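Textile Materials II
Unit 6: Weft-Knitted Structures and Dimensional Stability
Handout prepared by Verena Imhof

6.1 Loop geometry

A weft knit is built from one yarn running across the width of the fabric. Each horizontal row of loops is a course; each vertical column is a wale. Fabric density is given as courses per unit length and wales per unit width, and the product of the two is the stitch density.

Loop length is the length of yarn in one complete stitch. For a given yarn and structure it controls stitch density almost entirely. Two pieces knitted on different machines will relax to nearly the same dimensions if their loop lengths match. Measure loop length by unraveling a known number of wales from one course and dividing the straightened yarn length by that number. Use 4 courses per specimen and report the mean.

6.2 States of relaxation

Fabric on the machine is under tension and is longer and narrower than it will be at rest. The states used in this course are:

Dry relaxed: laid flat without tension in standard air until dimensions stop changing.
Wet relaxed: soaked in water without agitation, drained, and dried flat.
Fully relaxed: wetted, spun, and tumble dried until dimensions are stable.

Always state which condition applies. A stitch density with no relaxation state attached cannot be compared with anything.

Wool adds a second mechanism, felting, in which fibers migrate under agitation and cannot return. Relaxation shrinkage ends once the loops reach their rest shape. Felting shrinkage continues with each wash. Keep the two in separate columns of the results sheet.

6.3 Structures in a finished garment

Most sweaters combine at least two structures. The body is often single jersey, which has face loops on one side and back loops on the other and tends to curl at cut edges. Borders are usually rib, in which face and back wales alternate. Rib is balanced, lies flat, and extends much further across its width than jersey does.
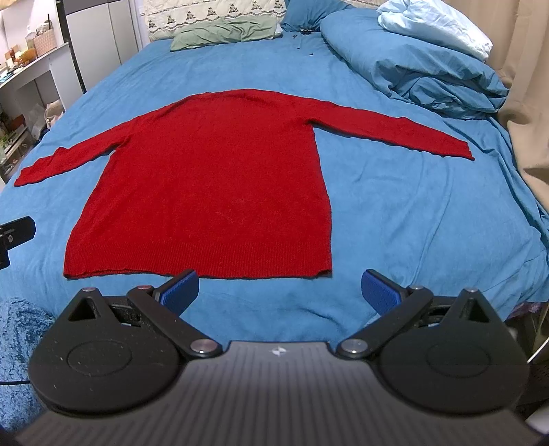

Fig. 6.1. Knit sweater laid flat. Note the fine body fabric and the broad ribbed hem.

For whole-garment measurement, smooth the piece by hand without stretching it. Take body width below the underarm, and hem width separately at the lower edge. Sleeve length is taken with the sleeve straightened. Cuffs and hems are measured unextended unless the method says otherwise.

6.4 Worked calculation

A jersey panel is marked with a square of side 300 mm before washing. After full relaxation the lengthwise distance is 276 mm and the widthwise distance is 291 mm.

Lengthwise change: (276 - 300) / 300 = -8.0%
Widthwise change: (291 - 300) / 300 = -3.0%

A negative sign means shrinkage. Do not drop it, as some rib samples grow in width.

6.5 Lab preparation

Groups led by Reto Widmer use the Pichler samples; groups led by Lajos Hegedűs use the Nakano samples. Bring a steel rule and a pick needle. Problems 1 to 5 are due before the lab.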